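Vudulcombe Shared Kitchen: Surfaces and Food Hygiene Program
Progress report to the Bollov Fund

Reporting date: Saturday, October 31, 2020

1. Status

The program remains on schedule for the second funding period. Work on drainage, cleaning records and user training is complete. Replacement of the extraction ducting is delayed and will carry over into the next period. No change to the total award is requested.

2. Water and drainage

The grease trap was moved outside the building in April. The former location required the kitchen to close for each emptying, and the new one does not. Flow at both prep sinks was tested after the move and met the specification in the grant agreement. One floor drain near the dry store still runs slowly under full load. The contractor, Ostrowski, has inspected the line and attributes the fault to a poor gradient under the slab. A quotation for relaying the section has been requested and will be sent to the Fund separately.

3. Work surfaces and boards

Swab testing continued under the protocol agreed with the Fund. A total of 216 swabs were taken during the period, of which nine exceeded the action limit. All nine came from boards or sink edges. Each site was cleaned again, retested and passed.
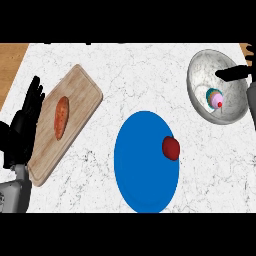
Vudulcombe Project Office

Grooved boards gave higher readings than flat boards when washed by hand. The difference disappeared when the groove was brushed before rinsing, and the written cleaning procedure now includes this step. Stone surfaces are cleaned with a neutral detergent only. Acidic descaler has been removed from the prep area and is kept with the dishwasher supplies.

4. Training

More than 60 users completed the basic hygiene session. Attendance was lower than planned for the evening sessions, mainly among weekend traders. The written test was shortened after the first group, as several questions repeated material covered in the allergen section. Results before and after the change are not directly comparable and are reported separately in Annex B.

5. Records

Cleaning and temperature logs were transferred from paper to Vonunow. Two refrigerators still report manually — the probes supplied did not fit the door seals. Replacement probes are on order. Paper logs for these units are kept at the kitchen entrance and entered weekly.

6. Budget and next period

Spending on training was below forecast and spending on drainage was above it. We request approval to move the training balance to the drainage line. Planned work consists of the ducting replacement, the floor drain repair if approved, and a further round of swab tests using the same sites and method. The revised work plan is attached as Annex C.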